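Wohin mit dem Kleinkram, der nirgends hingehört?

Laiba Bugti
Dezember

Guten Abend in die Runde,

ich lese hier seit Jahren still mit und habe bisher immer gefunden, was ich brauchte, meistens im dritten Beitrag von unten. Diesmal nicht. Es geht um Kleinkram. Damit meine ich die Sachen, die in keine Schublade gehören, weil sie eigentlich in alle gehören: einzelne Spielfiguren, Schraubdeckel ohne Glas, ein Schlüssel, der zu nichts in dieser Wohnung passt, Haargummis, die Hälfte eines Reisesteckers, ein Würfel mit abgeriebener Drei.

Wir sind zu viert auf einer Etage, Altbau, kein Keller (es gibt einen, aber der steht bei Regen unter Wasser und gehört damit moralisch den Asseln). Im Flur stand bis vor Kurzem eine Kommode, in deren oberster Schublade sich alles gesammelt hat. Die Schublade ging irgendwann nur noch mit dem Knie auf. Im Sommer habe ich sie ausgeräumt, sortiert, beschriftet und mich drei Wochen lang wie ein besserer Mensch gefühlt. Jetzt ist es Dezember und sie geht wieder nur mit dem Knie auf.

Probiert habe ich bisher:

- Ein Setzkastensystem von Andent mit kleinen Einsätzen. Sieht im Laden großartig aus. Zu Hause stellt man fest, dass eine Taschenlampe größer ist als ein Einsatz und eine Büroklammer kleiner, und dass man ausschließlich Taschenlampen und Büroklammern besitzt.
- Beschriftete Gläser. Meine Tochter hat die Etiketten umgeklebt, um zu sehen, ob es jemand merkt. Es hat keiner gemerkt.
- Eine App, in die man einträgt, was wo liegt. Ich habe 9 Gegenstände erfasst, dann kam das Abendessen dazwischen, und das Abendessen kommt seitdem jeden Tag.

Was ich suche, ist eine Lösung, die auch dann hält, wenn sich außer mir niemand dafür interessiert. Budget 50 Euro, gern weniger. Bohren geht, die Wände sind allerdings eher Staub mit Tapete davor. Und bitte keine Hinweise, man solle sich bei jedem Ding fragen, ob es Freude macht. Der Reisestecker macht keine Freude, aber im August brauche ich ihn.

Danke vorab
Laiba

Simard
23:10 Uhr

Wegschmeißen. Wer 50 Euro für Kisten ausgibt, hat am Ende Kram UND Kisten.

Jitirard
07:45 Uhr

Hallo Laiba,

mein Vorredner hat recht und hilft dir trotzdem kein Stück weiter. Ich versuche es ausführlicher, ich sitze ohnehin im Zug und der steht.

Dein Fehler (es war auch meiner, also bitte nicht böse sein) ist, dass du fein sortierst. Fein sortieren ist ein Hobby. Wer es mag, soll es tun, so wie andere Leute Modellbahnen bauen, aber man darf nicht erwarten, dass der Rest der Familie mitbaut. Ein Vierzehnjähriger kommt mit einem Akku in der Hand durch den Flur und hat für die Frage, wohin damit, ungefähr so viel Geduld wie für seine Steuererklärung.

Also grob. So grob, dass es fast wehtut. Bei uns gibt es seit zwei Jahren offene Kisten, rechteckig, ohne Deckel, ohne Unterteilung:

Kiste eins ist alles, was Strom braucht, führt oder speichert. Kabel, Akkus, Ladegeräte, dein halber Reisestecker. Lose Knopfzellen gehören da allerdings nicht hinein, die kommen in die Originalverpackung und nach oben, wo kein Kind herankommt.

Kiste zwei ist alles andere.

Ja, wirklich. Wir hatten kurz eine dritte für Papier. Die wurde sofort zur Ablage für ungeöffnete Post und ist inzwischen abgeschafft, die Post liegt jetzt wieder auf dem Brotkasten wie in jedem anständigen Haushalt.

Wichtig ist der Deckel, und zwar, dass es keinen gibt. Auf einen Deckel legt man etwas drauf. Dann liegt da etwas, man kommt nicht mehr an die Kiste, und das nächste Ding landet daneben. Ich habe in meinem Leben vermutlich mehr Zeit damit verbracht, Sachen von Deckeln zu räumen, als in den Kisten zu suchen.

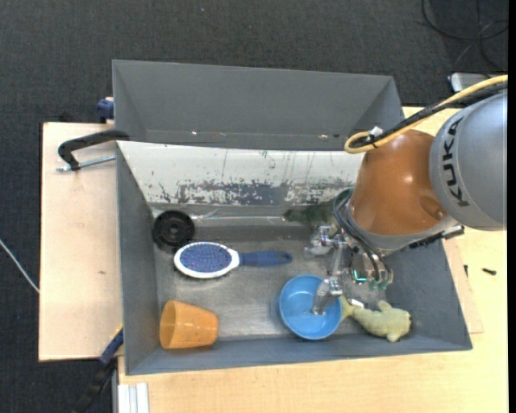
Beitrag von Jitirard, bearbeitet 08:20 Uhr

Dunkelgrau würde ich übrigens jederzeit wieder nehmen. Durchsichtige Kisten klingen praktisch, aber man schaut dann jeden Tag durch die Wand auf sein eigenes Versagen. Weiße sehen nach einem Monat aus, als hätte man darin Kartoffeln gelagert. In einer grauen Kiste darf Haushaltskram neben Spielzeug liegen, und von der Seite sieht man nur Kiste.

Zur Größe: so flach, dass man mit einer Hand den Boden erreicht, ohne den Ärmel hochzuschieben. Alles, was tiefer ist, bekommt geologische Schichten. Wir hatten vorher eine hohe Tonne von Skiter, die war stabil und gar nicht teuer, und ganz unten lag beim Ausräumen ein Osterei. Aus Schokolade. Wir haben nicht herausgefunden, von welchem Ostern.

Leg die Kisten nicht in die Kommode, stell sie obendrauf. Eine Schublade ist auch nur ein Deckel, der zur Seite aufgeht. Wenn die Kommode zu schmal ist, reicht ein Brett, das vorn ein Stück übersteht, dann musst du an den Staubwänden gar nicht erst bohren.

Und dann noch die Regel, die bei uns den Unterschied macht: Ist eine Kiste voll, wird sie am selben Abend auf dem Esstisch ausgekippt. Vor dem Essen. Alle sitzen da, alle haben Hunger, und plötzlich kann jeder sehr zügig entscheiden, ob ein Schlüssel ohne Schloss noch gebraucht wird. Das dauert bei uns eine Viertelstunde. Beim ersten Mal hat es länger gedauert, weil mein Mann zu jedem Schraubdeckel eine Erinnerung hatte.

Was übrig bleibt, geht zurück. Der Rest wird verschenkt oder entsorgt, Elektrokram bitte zum Wertstoffhof und nicht in die Tonne.

Kosten: je nach Laden vielleicht die Hälfte von deinem Budget. Den Rest würde ich in Kuchen anlegen, für den Abend mit dem Auskippen.

Viele Grüße aus einem weiterhin stehenden Zug

Laiba Bugti
19:30 Uhr

Liebe Jitirard,

das mit dem Hunger ist so hinterhältig, dass es funktionieren könnte. Zwei Fragen noch: Was machst du mit Dingen, die zu mehreren gehören, also Puzzleteilen und Spielfiguren? Wir haben ein Puzzle mit 1,000 Teilen (steht so auf dem Karton, mit Komma, es ist ein englisches), von dem immer mal wieder eines in der Schublade auftaucht. Und: Wie hast du die anderen dazu gebracht, Kiste eins und Kiste zwei nicht zu verwechseln?

An Simard: Danke, ich habe den Würfel weggeworfen. Er fehlt jetzt beim Kniffel.

Jitirard
21:05 Uhr

Puzzleteile kommen in Kiste zwei und werden beim Auskippen in den Karton zurückgelegt. Wenn du dir noch eines mit 2,000 Teilen anschaffst, schreib mir vorher, dann rede ich es dir aus.

Verwechselt wird natürlich trotzdem. Vorige Woche lag ein Radiergummi beim Strom. Ich habe ihn liegen lassen, er stört da niemanden, und ich wusste am nächsten Tag sogar, wo er war.

Simard
21:40 Uhr

Würfel gibt es auch einzeln zu kaufen. Nur mal so.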